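Part-time weekend helper wanted at Kivano

Hi! I run Kivano, a little play café for kids under 7, and I'm looking for someone cheerful to join me starting in November. It's 23 hours a week, mostly mornings, and you'd be making toast and hot chocolate, chatting with parents, and tidying the play kitchen (over and over, I won't lie!).

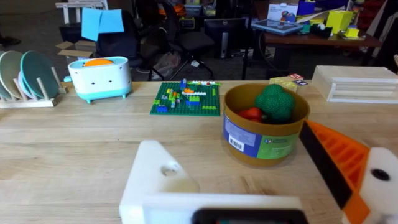
Toy broccoli and friend, in their tub on the wooden tabletop.

You don't need café experience, I can teach you the coffee machine in an afternoon. What I do need is somebody who likes noise, can lift a high chair, and doesn't mind being served pretend soup 93 times before lunch. A food handler card is great, but if you don't have one yet I'll pay for the class.

We're on McKinnon Street, three doors down from the Nekari bakery, and the bus stops right outside. Free lunch on every shift!

To apply, drop a note in at the counter before 3 p.m. and tell me a bit about yourself. No fancy resume needed.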